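Subject: Re: [seibi-ml] 乾燥室の送風機、朝いちばんのベルト鳴きについて

ナタリーさん、みなさん、こんばんは。Leanne Greenwood です。

返事が遅くなってごめんなさい。いただいたメールは昼休みに読んで、すぐ書こうと思ったのですが、午後からコンベヤのチェーンが伸びた伸びないで現場に呼ばれて、結局机に戻ったのは夕方でした。もう解決していたら読み飛ばしてくださいね。でも読んでいるうちに昔の自分の失敗をいろいろ思い出してしまったので、少し長くなりそうです。お茶でも飲みながらどうぞ。

Natalie Dawber さんは書きました:

> はじめて投稿します。木工用の小さな乾燥室を使っていて、循環用に Bradent の送風機が一台入っています。モーターは三相200V、Vベルトの2本掛けです。
>
> 五月に入ってベルトを新しくしました。古いほうは側面がつるつるに光っていて、細かいひびもあったので、替えどきだったと思います。ところが新しくしてから、朝いちばんに起動すると「キュルルッ」と鳴くようになりました。数秒で止まるのですが、日によって長かったり短かったりします。昼に止めて再起動したときは鳴きません。
>
> 張りが弱いのかと思って少し張り増ししたところ、鳴きは減ったのですが、今度は送風機側の軸受のあたりが前より熱い気がします。手で触っただけなので、あてになりません。温度計は注文中です。
>
> 軸間は図面がないのでわかりません。プーリーは両方とも元からのもので、磨耗しているのかどうか、見方がよくわかりませんでした。ベルトは Wedach の標準品を、近所の Whiteley さんで買いました。2本別々の日に買っています(最初に行ったとき在庫が一本しかなかったので)。
>
> 張りの加減、どうやって決めたらよいでしょうか。あと、ベルト用の鳴き止めスプレーというのを勧められたのですが、使ってもいいものでしょうか。

まず、最初に書いておきたいのは、張り増しをいったん元に戻したほうがいい、ということです。鳴くとつい締めたくなる気持ち、とってもよくわかります。私も若いころ、集じん機のベルトが鳴くたびにせっせとボルトを回して、とうとう送風機側の軸受をだめにしました。あのときは上司にあまり怒られなかったのが、かえってこたえました……。ベルトは安いですが、軸受の交換は部品代よりも手間のほうがずっとかかります。乾燥室の奥に付いているなら、なおさらです。

それで、鳴きの原因ですが、書いてくださった内容からだと、私は三つくらい気になるところがあります。気になる順に書きますね。

## 2本のベルトの組み合わせ

「別々の日に買っています」のところで、おっ、と思いました。同じ型番、同じ呼び長さでも、作られた時期が違うと、実際の長さがほんの少し違うことがあります。一本だけで回すなら何の問題もない差なのですが、2本並べて掛けると、短いほうばかりが仕事をして、長いほうは乗っかっているだけ、ということになりがちです。長いほうは起動のときに滑って、そこで鳴きます。

確かめ方は簡単で、電源を切って(切るだけでなく、元のブレーカーに札を掛けてください、これはもう口うるさく言わせてくださいね)、カバーを外し、プーリーを手でゆっくり何回転かさせてから、それぞれのベルトの真ん中を同じ強さで指で押してみます。押さえたときの沈み方がはっきり違えば、長さが揃っていません。手で回してから、というのが意外と大事です。停止した直後は張り側とゆるみ側にばらつきが残っているので、そのまま押すと勘違いします。回すときは、くれぐれもベルトとプーリーのあいだに指を持っていかないように!

違っていたら、もったいないですが、同じロットのものを2本まとめて買い直すのがいちばん早いです。Whiteley さんのような町のお店なら、「多本掛けなので揃ったものを」とひとこと言えば、たいてい棚の奥まで見てくれると思います。余った一本ずつは、予備として取っておくより、一本掛けの機械に回したほうが気が楽です。

## プーリーの溝

見方がわからなかった、とのことなので、少し詳しく。Vベルトは溝の底ではなく、両側の斜めの面で力を伝えています。ですから溝が減ってくると、側面がまっすぐではなくて、お皿のようにえぐれてきます。定規の角でも古い名刺の端でもいいので、斜面に当てて、向こうから懐中電灯で照らしてみてください。すき間から光がもれるようなら減っています。

もうひとつ、溝の底がぴかぴかに光っていたら、それはベルトが底に当たっている印です。底付きすると、いくら張っても滑りますし、鳴きます。古いベルトの側面がつるつるだったというお話なので、かなり長いこと滑りながら回っていたのかもしれません。そうすると溝のほうも一緒に減っていておかしくないです。新しいベルトを減った溝に入れると、しばらくはごまかせても、ベルトの減りがとても早くなります。

溝の掃除もお忘れなく。木工の乾燥室だと、細かい木の粉とヤニが混じったものが斜面にこびりつきます。乾いた布で取れなければ、布にほんの少しアルコールをしみ込ませて拭いて、よく乾かしてからベルトを戻してください。油の入った洗浄剤は避けたほうがいいです。 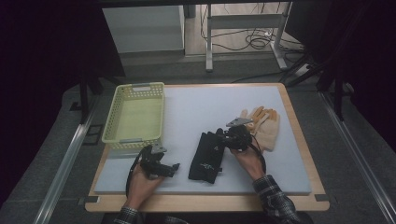

## 芯出し

それから、モーターと送風機のプーリーが一直線に並んでいるかどうか。ベルトを張るとき、たいていはモーターの台をずらしますよね。そのとき、四隅のボルトをゆるめて、えいっと引っ張って締めると、モーターが少し斜めを向くことがあります。張り増しをされたということなので、ここも一緒に見ておいてほしいです。

うちでは Flodik のレーザー式の道具を使っていますが、わざわざ買わなくても、糸が一本あれば十分です。大きいほうのプーリーの側面に糸をぴんと張って、そのまま小さいほうの側面まで持っていき、両方のふちの手前と奥、合わせて四か所に糸がそっと触れるかどうかを見ます。一か所だけ浮いていたら、そちらに傾いているということです。ただ、プーリーのふちの厚みが左右で違うものもあるので、そのときは溝の位置で合わせるようにしてください。うちの古い送風機がまさにそれで、きれいに糸で合わせたのに鳴きっぱなし、ということがあって、半日悩みました。いま思い出しても悔しいです。

## 張りの決め方

さて、いちばんのご質問の張りですが、本当は機械の銘板かベルトメーカーの表から、押す力とたわみの量を引いてくるのが筋です。軸間がわからないということでしたが、これは図面がなくても測れます。カバーを外したついでに、モーターの軸の中心から送風機の軸の中心まで、巻尺をまっすぐ当てるだけです。軸の端には旋盤のセンター穴が残っていることが多いので、それを目印にすると測りやすいですよ。その数字とプーリーの直径、ベルトの型を控えて、Wedach のお客様窓口か、買ったお店に聞いてみてください。きちんとした値を出してもらえると思います。

参考までに、うちの乾燥機はたわみ6mmで合わせています。でもこれはうちの軸間とうちのベルトでの値なので、そのまま真似はしないでくださいね。昔この一覧で誰かの数字をそのまま使って、軸受を泣かせた人がいるんです(はい、私です)。

あと、新しいベルトは回し始めにけっこう伸びます。ですから、最初はやや強めに張って、しばらく回してから一度張り直す、という二段構えが普通です。うちでは初日の終わりに一度見て、それから運転が200時間以上になったところでもう一度見ることにしています。ナタリーさんの場合、替えてすぐの張りがちょうどよくて、そのあと初期の伸びでゆるんだ、という可能性もじゅうぶんあります。それなら鳴き始めたのも無理はないです。最初から鳴いていたのか、何日かしてからだったのか、覚えていたら教えてください。

## 朝だけ鳴くこと

昼の再起動では鳴かないというのは、いい手がかりだと思います。夜のあいだに冷えて、ベルトが硬くなっている。それと、乾燥室のそばだと、朝はプーリーにうっすら湿気が付いていることもあります。どちらも滑りやすくなる方向です。おまけに冷えた空気は重いので、送風機の起動の負担も昼より少し大きいはずです。つまり、張りがぎりぎりか、2本のうち片方しか働いていないときに、朝だけ尻尾を出すわけですね。もし直入れで起動していて、インバーターが付いているのに使っていない、なんてことがあれば、加速時間を少し長くするだけでおさまることもあります。ここは配線がわからないので、いまは聞き流してください。

## スプレーのこと

鳴き止めスプレーは、私は使いません。吹いた直後はたしかに静かになるんです。でも、べたついたところに木の粉が付いて、何週間かすると前より具合が悪くなりました。それに、音が消えてしまうと、せっかく機械が教えてくれているものが聞こえなくなります。一覧には「原因を直したあとの仕上げになら使う」という方もいらっしゃるので、別のご意見があればぜひ聞かせてください。

## 軸受の熱

最後になりましたが、こちらのほうがベルトの鳴きよりも心配です。温度計が届いたら、張りを戻す前と戻したあとで、同じ場所、同じくらいの運転時間で測って比べてみてください。場所は軸受箱の上に油性ペンで小さく印を付けておくと、毎回同じところに当てられます。光った金属の面は、非接触の温度計だと低めに出てしまうので、黒いビニールテープを小さく貼って、そのテープを測るのがおすすめです。

張りを戻しても熱が下がらなければ、グリースの状態も疑ってください。このとき、あわててたくさん入れないこと! 入れすぎると、かくはんの熱でよけいに熱くなります。手で軸を回したときにゴロゴロした感じがあったり、シャーという乾いた音が混じったりしたら、もう交換の相談をしたほうがいいです。音はドライバーの柄を耳に当てて聞くのが昔からのやり方ですが、回っている部分には先端も袖口も髪も近づけないようにしてくださいね。

ああ、やっぱり長くなってしまいました。順番としては、張りを戻す、2本の沈み方を比べる、溝を見て拭く、糸で芯を見る、それから張り直す、です。一度に全部変えてしまうと何が効いたのかわからなくなるので、できればひとつずつ、翌朝の音を聞きながら進めてみてください。紙の切れ端にでも書いておくと、あとでとても助かります。

それから、送風機の銘板の写しと、プーリーの直径がわかったら一覧に流してください。Bradent の古い型なら、たしか取扱説明書のコピーを持っている方が以前いらしたはずです。まだ読んでくださっていたら、お返事いただけるとうれしいです。私も明日、うちの書類棚をひっくり返してみます。

はじめての投稿、勇気がいりましたよね。書いてくださってありがとうございました。続きを楽しみにしています。

Leanne Greenwood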